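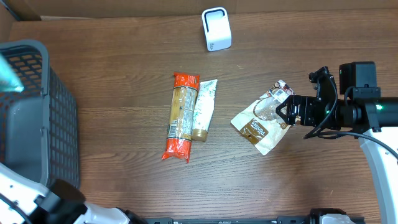
Fig. 1. Two packaged items and a plastic basket on a wooden tabletop.

Packaging and Food Waste -- handout 4
Household Resource Management, second-year option
Tutor: Karla Arriaga

Read this before the seminar. Bring it with you, I won't have spares. Slides are the same as last year except the bit on date labels, which I've redone.

1. Where we got to

Last time: why people buy packaged goods at all. Shelf life, handling, portioning, plus the information printed on the pack. We ran out of time on portioning so it's picked up in section 3.

Key terms you should have by now: primary packaging (touches the product), secondary (groups primary packs together, eg the sleeve round four tins), tertiary (pallets, shrink wrap, what the shop sees and you don't). Several of you mixed up secondary and tertiary in the short written task. Please look again.

2. What packaging does

Barrier -- keeps out oxygen, moisture, light. Different foods need different barriers. Crisps go stale from moisture coming in, lettuce wilts from moisture going out.

Containment -- obvious with liquids and powders, less so with fruit.

Protection in transit -- squashing, knocks, vibration. Vibration gets forgotten. Soft fruit bruises on a long lorry journey without ever being dropped.

Information -- weight, ingredients, allergens, storage, date. Some of this is required by law, some is marketing, and the two are often printed side by side in the same size of type. We'll go through a pack or two and mark which is which.

3. Portioning (carried over)

The trade off: small packs use more material per gram of food, large packs go off half eaten. A person living alone who buys the big loaf and bins the last third may do worse overall than one who buys the small loaf in its extra wrapping. Depends what the wrapping is. Depends on whether they own a freezer, and if there's any room in it.

Work through this for bread first, then milk, then a bag of salad. Salad is the hard one.

4. The Ellalbridge kitchen diaries

Our running case. Households in Ellalbridge kept a diary of everything they threw out, food and packaging both, for 90 days. 3,237 entries in total once the blank and unreadable ones were taken out. An entry is one item thrown away, so a whole loaf and a single crust both count as one. This is a weakness and you should say so in your essay.

What came out of it:

Bread and bakery top of the list by entries. Fresh veg next.
Most common reason given was "forgot it was there". Second was "past the date".
People weighed things for the first week or so then started guessing. The guessed weights are nearly all round numbers, look at how many say 100g.
Packaging entries are patchy. Film lids and stickers hardly appear, and they must have been thrown away by everyone.

The last point matters. Diaries under-record small boring things. Compare with the Camacho bin audit, where bags were opened and sorted by hand, and film turned up in nearly every one.

5. Date labels

Use by = safety. Best before = quality. You all know this, and in the diaries people still threw out best before items on the day. Why? Discuss. Possible answers: print size, habit, someone else in the house, not trusting own nose.

Don't just write "education is needed". I had nine essays last year that ended on that sentence.

6. Storage at home

Top shelf, door, drawer. Door is the warmest part of most fridges and is where people put milk. Keep potatoes dark, away from onions. Opened packets: clip, tub or eaten that day. Older stock to the front -- shops do this, very few homes do.

Open baskets and crates are good for onions and squash as the air gets round. Less good for anything already in a sealed bag, makes no diffrence there.

7. For the seminar

Choose one packaged food from your own cupboard. Write down each layer of material, what job it does, what would happen without it. Weigh the empty pack if you've got scales. Half a page is fine.

Groups are the same as for the Rovadari exercise. If your group has shrunk, join another one.

8. Essay

800 words, title from the list of three on the module page. References don't count towards the total, tables do. Due end of October, by noon, and the system does shut at noon.

Reading: the Caranine report, chapters 2 and 5 only. Chapter 3 is out of date. Library has two paper copies, one of them is missing it's index.

Next time: glass, refills and deposit schemes.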